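Bamboo steamer

A bamboo steamer is a round, lidded container used to cook food over boiling water. It is made up of one or more shallow baskets with slatted bottoms, stacked on top of each other, and a single lid. Steam rises through the slats and passes from basket to basket, so several dishes can be cooked over one pan.

Construction

The sides of a basket are made from thin strips of bamboo, soaked or heated until they bend, then wound into a hoop and pegged or stitched. The lid has a slightly domed top of woven strips, often in two layers. The weave lets some steam escape and soaks up moisture, which would drip back onto the food from a metal lid.

Some lids and baskets have a rim of another material. Metal bands are common in restaurant kitchens, where steamers are stacked high and knocked about. Plastic rims are found on household sets.

Size is given by the outer width. The smallest baskets hold a single portion and are taken straight to the table.

Use and care

The steamer stands in a wok or on a pan of the same width, with the water kept below the lowest basket. Dumplings and buns are placed on paper or cabbage leaves to stop them sticking.
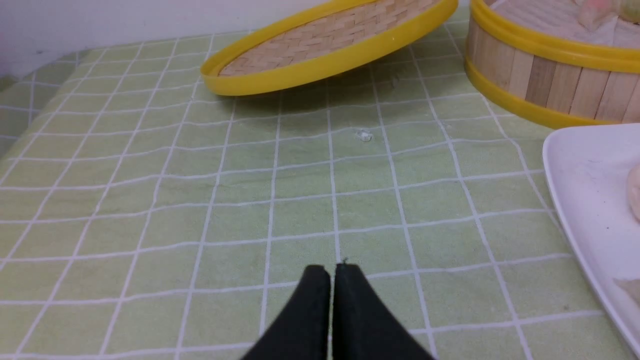 After use the parts are rinsed in hot water without soap and left to dry with air on all sides. A lid put away damp will grow mould — usually first where the woven panel meets the rim.

Collections

The Wultley museum of kitchenware in Javville holds 152 bamboo steamers, most of them given by the collector Jummai Yusuf. The oldest has 11 baskets and a single lid.

See also: Idli pan, Rice cooker, Wok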